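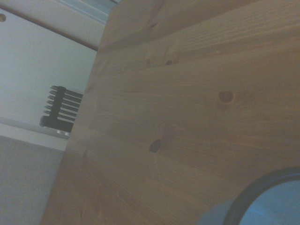 Switching your blog's theme without wrecking the place

I've changed the look of my household tips blog three times now, and the first go was a disaster (sidebar at the bottom, recipe cards gone, header the size of a barn door). So these are the workshop rules I stick to now, for anyone running their own little site from the kitchen table.

Back up first. I download the whole lot, database and uploads, and put a copy on a USB stick in the drawer with the takeaway menus. My site's only 100 posts and it takes me 10 minutes.

Write down your widgets. Pen and paper is fine! When I moved from Gradel to Skidora all my footer links vanished, and I'd have been lost without the list stuck to the fridge.

Try the new theme on a test copy if your host lets you. Mine does, but the button was hidden under a menu called Tools, and Leonora Calimlim had to point it out to me in the comments. Thanks again, Leonora.

Check your oldest posts as well as the new ones. My early stuff from February has tiny photos in it, and Skidora stretched every one of them until the scone recipe looked like porridge.

Go easy on colours and fonts. I pick one font for headings and one for everything else, then leave the customiser alone until I've slept on it.

Look at it on your phone, and on somebody else's phone too. The menu was fine on mine and covered half the page on my sister's.

Don't delete the old theme for a couple of weeks. I kept Gradel sitting there switched off and went back to it twice to copy my settings across.

Next time I'll do the contact form, once I've worked out why mine sends everything to spam.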